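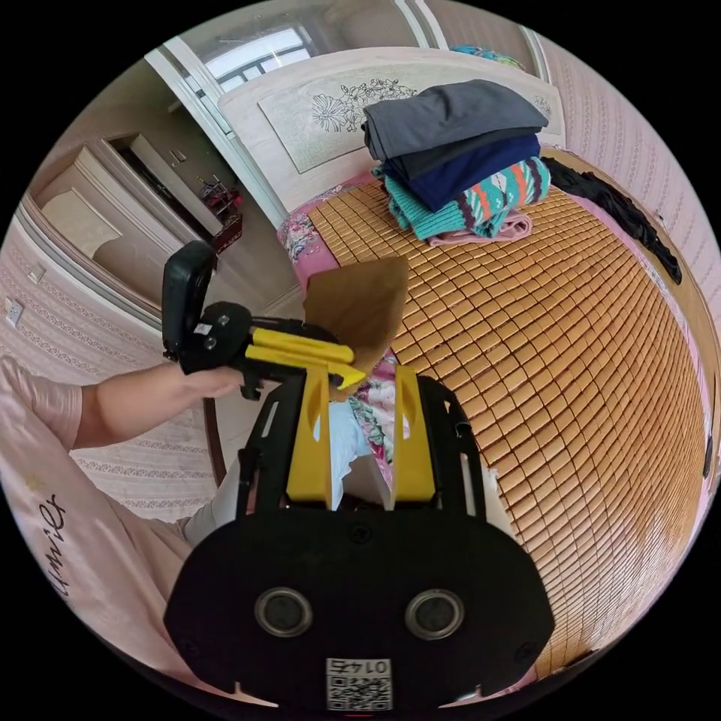 브롤트덴 단편영화 주간 자주 묻는 질문

올해도 11월에 문을 엽니다! 처음 오시는 분도, 해마다 같은 자리에 앉으시는 분도 궁금해하실 만한 내용을 모았습니다. 메일로 들어온 질문을 거의 그대로 옮겼고, 새 질문이 오면 아래에 계속 덧붙입니다.

어떤 영화를 상영하나요?
길이 36분 이하의 단편이면 장르를 가리지 않습니다. 극영화, 다큐멘터리, 애니메이션, 실험영화가 한 묶음 안에 섞여 나오기도 해요. 저희는 이렇게 섞인 묶음을 정말 좋아합니다. 점토 애니메이션을 보고 웃다가 바로 다음에 조용한 흑백 다큐를 만나는 그 기분, 꼭 한번 느껴 보세요!

올해 상영작은 몇 편인가요?
모두 23편입니다. 경쟁 부문과 초청 부문을 합친 숫자이고, 야외 상영에서 트는 옛 무성 단편은 따로입니다.

상영관은 어디에 있나요?
본관은 그레모우 극장이고, 심야 묶음과 야외 상영은 강 건너 밀트니스 창고 마당에서 합니다. 두 곳은 걸어서 오갈 수 있지만 다리 위 바람이 꽤 찹니다. 목도리를 챙겨 오세요. 밀트니스 쪽은 간판이 작아서 지나치기 쉬운데, 자전거 보관대가 보이면 그 옆 골목으로 들어오시면 됩니다.

표는 어떻게 사나요?
홈페이지 예매와 현장 구매 둘 다 됩니다. 묶음 한 회당 표 한 장이고, 전 회차를 볼 수 있는 통합권도 있습니다. 통합권을 가진 분도 심야 묶음만큼은 좌석을 미리 지정해 주세요. 작년에 줄이 극장 모퉁이를 돌아갔거든요.

그레모우 극장은 좌석이 몇 석인가요?
500석입니다. 2층 발코니까지 모두 엽니다. 발코니 맨 앞줄은 난간이 화면 아래쪽을 살짝 가리니 키가 작은 분께는 둘째 줄을 권합니다. 소리는 오히려 위층이 더 좋다는 분도 많아요.

자막이 있나요?
외국어 작품에는 전부 한국어 자막이 들어갑니다. 한국어 작품에는 영어 자막이 붙고, 낮 시간 묶음은 청각장애인용 자막으로도 상영합니다. 시간표에서 '자막+' 표시를 확인해 주세요.

아이와 함께 봐도 되나요?
그럼요! 오전 10시 30분 묶음은 가족용으로 짰습니다. 불을 완전히 끄지 않고 소리도 조금 낮춥니다. 중간에 나갔다 들어오셔도 괜찮습니다. 나머지 묶음은 작품마다 관람 등급이 달라서, 묶음 안에서 가장 높은 등급을 따릅니다.

늦게 도착하면 못 들어가나요?
한 작품이 끝나고 다음 작품이 시작되기 전에 안내해 드립니다. 단편이라 오래 기다리실 일은 드물어요. 다만 지정 좌석 대신 뒤쪽 빈자리에 앉으셔야 할 수 있습니다.

감독과의 대화도 있나요?
경쟁 부문은 매회 상영 뒤에 있습니다. 올해는 질문 쪽지도 받으니 손 들기가 쑥스러운 분은 입구에서 쪽지를 받아 가세요. 제작비를 어떻게 구했는지, 개는 어떻게 연기를 시켰는지, 무엇이든 좋습니다. 대화가 길어져서 로비까지 이어진 적도 여러 번인데, 저희가 일 년 내내 기다리는 시간이 바로 그때예요.

에스피노자 상은 무엇인가요?
첫 작품을 만든 감독에게 드리는 상입니다. 심사위원 없이 관객 투표로만 정합니다. 퇴장할 때 표 뒷면에 점수를 적어 상자에 넣어 주세요. 작년에는 투표지가 1,000장을 넘어서 밤늦게까지 세었습니다. 신나는 밤이었어요!

음식을 가지고 들어가도 되나요?
본관은 뚜껑 있는 음료만 됩니다. 밀트니스 마당에서는 무엇이든 드셔도 좋고, 매점에서 어묵 국물과 군고구마도 팝니다.

비가 오면 야외 상영은 취소되나요?
이슬비 정도면 그대로 진행합니다. 비가 많이 오면 창고 안으로 옮기고, 당일 오후 4시까지 홈페이지 첫 화면에 알려 드립니다. 장소가 바뀌어도 표는 그대로 쓰시면 됩니다.

내년에 작품을 내고 싶어요.
출품은 3월부터 받습니다. 휴대전화로 찍은 작품도, 학교 과제로 만든 작품도 환영합니다. 출품료는 없고, 다른 영화제에서 이미 상영한 작품도 낼 수 있습니다. 영상 링크와 짧은 작품 소개를 출품 페이지에 올려 주세요.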